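The last thing on the table

By Vy Đàm

There is a bottle of water on every shared table in the country, and it belongs to no one. It has been opened once, or perhaps not at all. It arrived with a person who had a meeting, and the person left. Everyone who comes in afterwards walks round it with the careful respect usually kept for a sleeping cat.

I have been thinking about this bottle since January, when I moved my working life into the second floor of Lisness, a former glove warehouse in Jekbridge that now rents desks by the month. The rent covers heating, a kettle, and the use of a long communal table, which the brochure calls "the social heart of the building". When I first saw the social heart it was holding a stapler, two odd mugs, a bowl of dead batteries and somebody's scarf.

The building manager is Tài Triệu, a patient man who used to run a hotel bar and still wipes a surface while he's talking to you. He has a theory about tables. A clear one, he says, stays clear for a morning. Put one object on it and by lunch you have given permission for 14.

"It's never the rubbish," he told me, wiping. "People see rubbish and bin it. It's the things that might be somebody's."

His answer is the sixty-minute rule. Anything left on the table for 60 minutes without a human attached is either put away or thrown away, and whoever notices it does the job. The rule was printed, laminated and put up by the kettle, where it was ignored for a fortnight. Then Tài bought a bin.

I was sniffy about the bin. It seemed to me that a bin on a table was a confession of defeat, like a bucket under a leak. The old one lived by the door, a handsome steel pedal number from Riltau, and it was mostly empty, the door being nine paces off and writers being what they are. Small, square and cream-coloured, the new one sits right where your hand already is. You can fill it without getting up. It has filled daily.

What the bin can't solve is drinks. A cup with a handle is easy, as cups go: it has a shelf to return to, and it looks reproachful when dirty. A full bottle is harder. Throwing away good water feels wicked, drinking a stranger's is worse, and pouring it down the sink takes a cold-bloodedness I haven't got. So it stays put while the rest of the table is cleared around it. Ours have a waterfall on the label and hold 375ml of sugar-free soda water that has no bubbles in it. I have had time to read the label. I have also had time to wonder what a soda water without bubbles does all day, and to feel that we might get along.
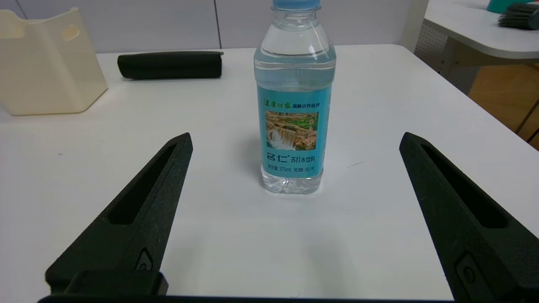
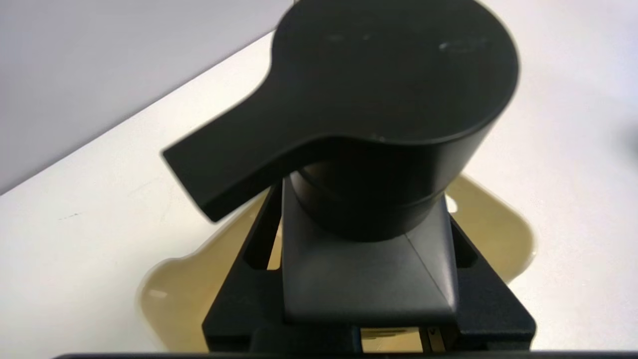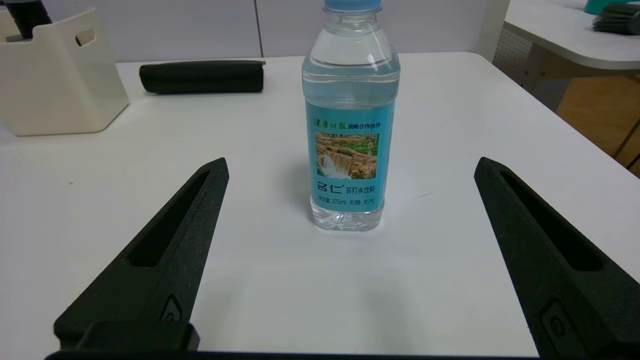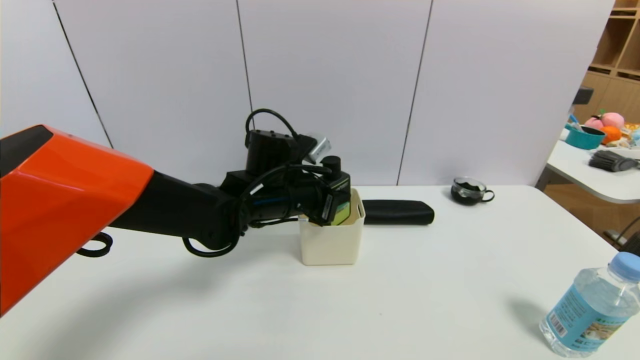

Mrs Ó Gríofa from the desk by the window, a translator of tractor manuals, has proposed initials. Each of us would write ours on the cap in marker pen, and an uninitialled bottle would be fair game for the plants. There are 900 words on the subject in the building's message group, most of them hers, and one thumbs-up, which was mine and was an accident.

I tried it for a week all the same. It works rather too well. Once a bottle has a name on it you can no longer pretend not to know whose it is, and I was twice handed my own, at arm's length, by people I had been hoping to impress. The plants have done nicely. The fern near the printer has put out a frond.

Tài, meanwhile, has gone back to basics. At five o'clock he comes up with his cloth, puts the mugs on the shelf, takes the scarf to the hooks and empties the bin. If there is a bottle left he carries it round the room, desk by desk, asking each of us in a low voice whether it is ours. We all say no. He sets it down again in the same spot, a little straighter, and turns off the lights.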